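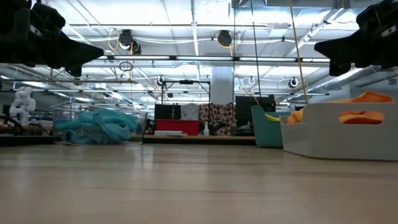 Fig. 2. Both grippers over the table, orange cloth in the white bin.

Teaching > Robot Learning > Handout 3
Bontu Shiferaw, 2022-05-30
2 min read

Gathering examples

The learner copies what you do, including the dithering. Before each take, decide where the cloth is going, then move it there. Changed your mind halfway? Bin the take and start again.

Keep your fumbles in a separate folder. Feven wants them for week 3, and there is never a shortage.

Reading: the Gebretsadik notes, first half.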